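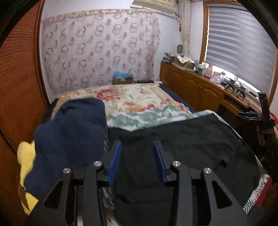 Assunto: Re: Patrulha naval conjunta e o acordo de reabastecimento

De: Dirk Segers
Para: lista Defesa e Mar

Caros colegas da lista,

Peço desculpa pela demora em responder à Poonam, que escreveu uma mensagem tão completa que me pareceu mal despachá-la em duas linhas. Li-a com calma, voltei aos apontamentos que trouxe do seminário de julho e acho que já consigo dizer alguma coisa de útil, embora avise desde já que me vou alongar (quem me conhece não estranhará!).

Poonam Kaushik escreveu:
> Boa tarde a todos. Estou a preparar um texto sobre o acordo
> de reabastecimento no porto de Ukley e esbarrei numa dúvida.
> A versão que circulou na lista fala em escalas técnicas de
> navios-patrulha, mas não diz se as tripulações podem
> desembarcar, nem quem paga o combustível quando a missão é
> conjunta. O Tien-fu Kao garante que isso ficou num anexo.
> Alguém o leu? E outra coisa: faz sentido continuar a chamar
> "base" a um cais com 401 metros e dois depósitos? A imprensa
> usa a palavra todos os dias e eu já não sei se a corrija ou
> se desista.
> Abraços, Poonam

Começo pelo anexo, que existe, sim senhora. O Tien-fu tem razão, e foi ele quem me mostrou uma cópia durante um intervalo para café. São poucas páginas, bastante secas, e o que interessa à Poonam está no ponto 3. As tripulações podem desembarcar enquanto durar a escala, com documento militar e sem armas, e a lista de nomes segue para a capitania na véspera. Quanto ao combustível, cada marinha paga o seu, mesmo nas missões conjuntas, e as contas acertam-se no fim de cada semestre. A única exceção é a busca e salvamento, em que paga o Estado que pediu ajuda. Parece um pormenor de contabilidade, mas foi a frase que mais tempo levou a negociar, segundo me contou a Sarla Khurana, que acompanhou as conversas do lado da delegação visitante.

Sobre a palavra "base", eu corrigia, mas com paciência. Uma base supõe forças estacionadas, comando próprio e, quase sempre, um estatuto jurídico para quem lá vive. Em Ukley há um cais, os dois depósitos que a Poonam menciona e uma equipa civil da Rathore que trata das bombas e das mangueiras. Eu escrevo "ponto de apoio logístico" e depois, para não cansar o leitor, simplesmente "o cais". Reconheço que a oposição local usa "base" de propósito, e nesse caso convém manter a palavra entre aspas, atribuída a quem a disse — é o debate deles e não nos cabe limpá-lo.

Já agora, um reparo ao número que apareceu aqui há tempos, o das 2807 milhas quadradas de área patrulhada. Creio que vem de uma apresentação da Otach e que se refere apenas ao setor norte. Com o setor sul incluído, o total sobe para 3365, e é esse que aparece no preâmbulo do acordo. Se alguém tiver publicado o primeiro, não é grave, mas vale a pena uma nota de correção.

Fica-me uma dúvida que não sei resolver sozinho. O texto prevê que um oficial de ligação do país anfitrião embarque em cada patrulha, mas não diz se ele pode recusar uma abordagem a um pesqueiro. O Tumaini Masanja defendia que sim, por se tratar de águas nacionais, e lembrava o precedente do exercício Clovudetti, em que o oficial a bordo mandou suspender uma inspeção e foi obedecido. A mim o precedente parece-me fraco, pois era um exercício e toda a gente estava de boa vontade. Tumaini, se ainda nos lês, conta-nos o que ficou escrito no relatório final, que eu só ouvi a história em segunda mão.

Poonam, quando tiveres o rascunho pronto, manda-o sem cerimónia. Leio com todo o gosto, de preferência depois das 18h, que é quando a casa sossega.

Um abraço amigo a todos,
Dirk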